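DRALTBY HOUSING AND SERVICES COOPERATIVE
Working Group on Household and Shop-Floor Automation
Minutes of the May meeting

Present: the Chair, the Secretary, two representatives of the residential side, two representatives of the Catitz packing shop, the safety officer, the purchasing officer, and the technical adviser from Konell.

Apologies were received from the representative of the laundry.

The meeting was called to order at 9:30 a.m. in the upper meeting room.

1. Minutes of the previous meeting

The minutes were accepted with one correction. Under item 4, the words "the shop agrees to a trial" should read "the shop agrees to discuss a trial." The Secretary was asked to circulate the corrected page.

2. Matters arising

The purchasing officer reported that the supplier of the floor-cleaning machines had replied to the complaint regarding replacement brushes. Brushes will be supplied at the old price until the end of the current agreement. The residential representatives asked that a spare set be held in each building. Agreed.

The question of elevator access for the floor machines was carried forward. The building manager has not yet provided the door widths.

3. Purpose of the present review

The Chair reminded members that the board had asked the group for an opinion on a single question, namely whether machines now on the market or close to it can take over any of the ordinary chores done by staff in the residences and in the packing shop. The board does not expect a purchase recommendation at this stage. It wishes to know which chores are worth watching, which should be left alone, and what a fair test would look like.

The Chair further noted that several residents had written to the board after seeing films of machines folding shirts and loading dishwashers. The letters were supportive in tone. One asked when the service would begin.

The technical adviser said that films of this kind generally show a task that has been practiced many times under settled conditions, and that they seldom state how many attempts were made or whether a person was guiding the machine from a distance. The adviser did not wish to suggest that the films were dishonest. The group should, however, ask for the number of attempts in every case.

4. Report on bench tasks

The technical adviser presented the written report on bench tasks, copies of which had been sent to members in advance. The report is concerned with small handling jobs carried out by one arm at a fixed table: picking up a single object, placing it in a tray, putting an item on a shelf, opening and closing a drawer, and pressing a button. These were chosen as the smallest pieces from which most household chores are made.

The adviser explained that putting away a clean cup may be broken down into finding the cup, closing the fingers on it without tipping it, carrying it clear of other objects, and letting go at the correct height. A person does not notice these steps. For the machine each is a separate chance to fail, and the failures add up over a long chore.

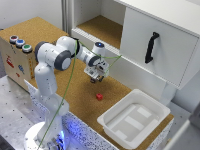

In the trial series described in the report, the task of moving a small block from the table to a tray was attempted 57 times and completed without help 50 times. The packing shop representatives asked what had happened in the remaining attempts. The adviser replied that in most of them the fingers had closed slightly to one side of the block and pushed it away, and that in two the block had been dropped short of the tray. A person had then reset the table by hand.

A residential representative observed that a kitchen worker who dropped a cup at that rate would be spoken to. The adviser accepted the comparison and said that this was the reason the report made no claim beyond the bench.

The safety officer asked whether the arm was able to tell that it had failed. The adviser said that this depended on the setup. In the series reported, the arm sometimes carried out the rest of the movement with nothing in its fingers and finished as if the task were done. The safety officer asked that this be recorded, as an undetected failure was of more concern to the officer than a slow one.

The group discussed drawers at some length. The adviser stated that a drawer with a handle that the fingers can get behind is a reasonable task, provided that the cabinet does not move and the drawer runs freely. The residential representatives pointed out that kitchen drawers in the older buildings stick in damp weather and that some have lost their handles. The adviser said that a drawer of that kind should be repaired before any machine is asked to open it. It was remarked that the residents would also welcome this.

The report was received. The group asked the adviser to add a page showing the time taken for each attempt, including time spent by a person in resetting the table.

5. Chores in the residences

The residential representatives presented their list of chores, drawn up after speaking with staff on both shifts. The discussion is summarized below.

Floors. Already done in part by machine in the corridors. Staff are satisfied with the open areas. Corners, stairs and the strip behind the radiators are still done by hand and will continue to be.

Dishes. Staff would welcome help with unloading more than with loading. Plates are uniform, but glasses and lids are mixed, and residents bring their own containers. The adviser considered that unloading plates of one size to one shelf could be tested within a limited space. Loading soiled dishes should not be considered at present, owing to the variety of items and the need to scrape them first.

Laundry. The representative being absent, the item was taken briefly. Washing and drying are machine work already. Folding towels was thought to be possible but slow. Fitted sheets were raised by a member and not discussed further.

Tidying of common rooms. The group's view was that this is the chore residents most often ask about and the one least suited to a machine at present. Deciding whether a newspaper is finished with, or whether a pair of glasses has been left or only set down, requires a judgment that staff make because they know the residents.

Medicines. The safety officer asked that the minutes state plainly that no handling of medicines falls within the scope of this review. Agreed without discussion.

6. Chores in the Catitz packing shop

The packing shop representatives reported that the shop had looked at three positions: filling of trays, closing of cartons, and return of empty trays to the rack.

Closing of cartons is already served by the Keogh line, which is a conventional machine and performs well as long as carton size does not change. A change of size takes a trained person and a wrench. The shop has no wish to replace it.

Filling of trays was considered the most promising position. The parts arrive in known sizes, the trays do not vary, and the table can be fixed to the floor. The shop's concern is speed. A practiced packer fills a tray, checks it for damaged parts, and removes any that are chipped, all in one motion. An arm that fills the tray and leaves the checking to a person would save less than appears on paper. One representative added that packers are also the ones who notice when a delivery is wrong, and that this has never been written into any job description.

Return of empty trays was thought to be simple in principle. The difficulty is that trays come back stacked unevenly and sometimes stuck together. The adviser suggested that the group not select this position first, despite its appeal.

The staff side asked for an assurance that no position would be removed as a result of a trial. The Chair said that the group had no authority over positions but would convey the request to the board in writing. The staff side asked that the wording be shown to them first. Agreed.

7. Conditions for a fair trial

After discussion, the group agreed that any trial brought before it should meet the following conditions.

The chore is to be described in writing by the person who now does it.

All attempts are to be counted, including those stopped early.

Any help given by a person, on site or at a distance, is to be recorded along with its length.

The trial is to run during normal working hours, with normal stock and normal lighting.

A stop button is to be within reach of the nearest worker, and that worker is to be shown how to use it before the machine is switched on.

The purchasing officer proposed adding a limit on cost. The group preferred to leave this to the board.

8. Opinion to the board

The group's opinion, to be sent to the board in draft, is as follows. Machines can at present carry out certain single handling tasks at a fixed place with known objects, with a rate of failure that is acceptable for study and not acceptable for service. No household chore on the residential list can be handed over in full, apart from the corridor floors. One shop position, the filling of trays, merits a supervised trial. The question should be looked at again when results from that trial are available.

One residential representative asked that a dissenting remark be noted, to the effect that the unloading of plates should be tested alongside the shop trial and not after it. The remark is so noted.

9. Actions

Secretary: circulate corrected minutes; draft the opinion and the letter on staff positions.
Technical adviser: add the page on times to the bench report.
Packing shop representatives: written description of tray filling, by the packers.
Safety officer: review of stop button placement at the proposed table.
Purchasing officer: confirm brush delivery in writing.
Chair: obtain door widths from the building manager.

10. Other business

The coffee machine in the upper meeting room has been out of order since the previous meeting. The purchasing officer will follow up.

The meeting closed at 11:50 a.m.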